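Ornden 7 – grasp planning for small, awkward things

Overview | Features | Requirements | Release notes

Ornden is the planning layer that sits between your cameras and your arm. Give it a target and a place to put it, and it works out the approach, the grip and the path in one pass. We wrote it at Wineo after one too many evenings tuning waypoints by hand, and we still get a kick out of watching it pick a route we wouldn't have thought of!

Version 7 plans over a whole tabletop at once, including the long empty stretches where older planners liked to wander. The arm's own cables are part of the collision model now, so a wrist with a lot hanging off it gets the room it needs.
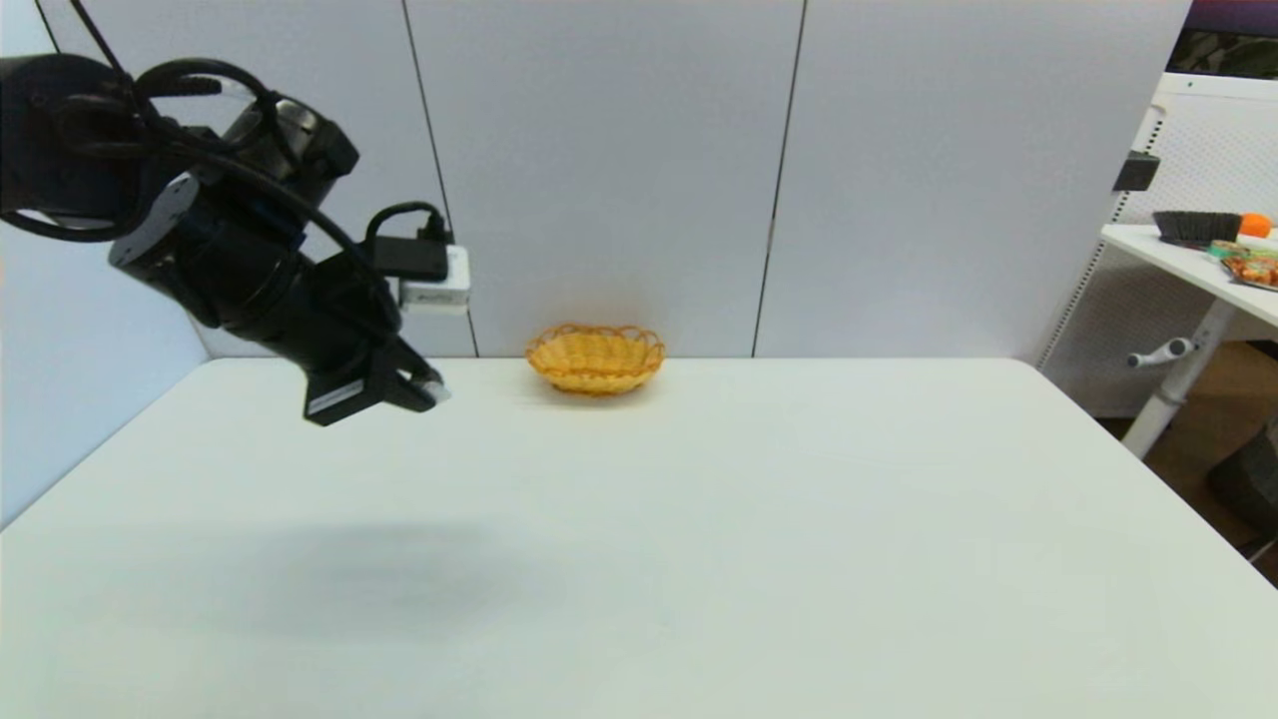

Setup is quick. You load your arm description, mark the table plane, and run the calibration tool (Shuzhen Bai rewrote it in October, and it's so much nicer). Most people are planning by lunch.

Crumpled objects

Stiff boxes are easy. Foil and thin metal are a different story – the shape you scanned last week isn't the shape on the table today. Ornden doesn't ask for a model of the object. It scores up to 600 candidate grips straight from the depth data and keeps the best 80 for the path search, so a dented rim or a folded side is just more surface to work with.

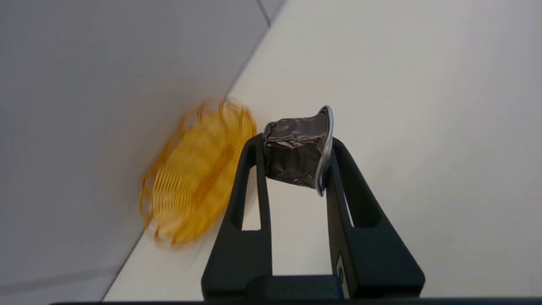

Used coffee capsule held sideways between the fingertips.

Two views, one plan

The head camera picks the region and the wrist camera takes over for the last stretch. Junhao Tian's blur filter drops smeared wrist images before they reach the grip scorer, and you can set how picky it is from the side panel. Clutter past the table edge can be masked with a single polygon.
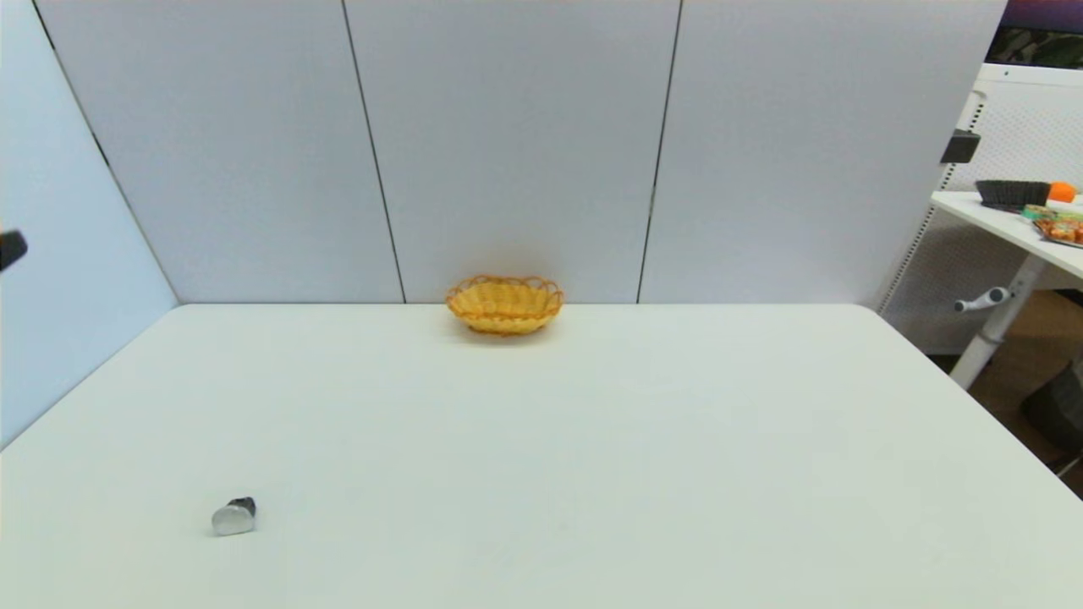
Head camera view: small metallic object at front left, woven basket near the back edge.

What you need

Linux workstation with a recent graphics card
One depth-capable camera with a view of the table; wrist camera optional
A parallel gripper
Python or C++ bindings, both included

The example library has 238 recorded plans you can replay and pull apart. Questions go to Amra Lazarević on the support forum.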